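Home Blog Kitchen Archive Contact

Setting a small table

3 min read

In September I moved to a flat in Gretau, and I decided to eat at the table again - no more dinners on the sofa. I don't own many dishes, so I learned to like the few I have.

The dark grey placemat is my favourite colour with black. I put the wide bowl on it, the tall pink cup beside, and the spoon with the pink handle on the left.

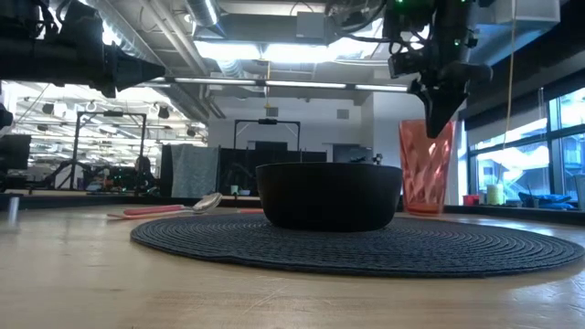

What I still want to change

The tabletop has scuffs and I would like to oil it. Also I am looking for a second placemat, but the shop in Birhane has only square ones.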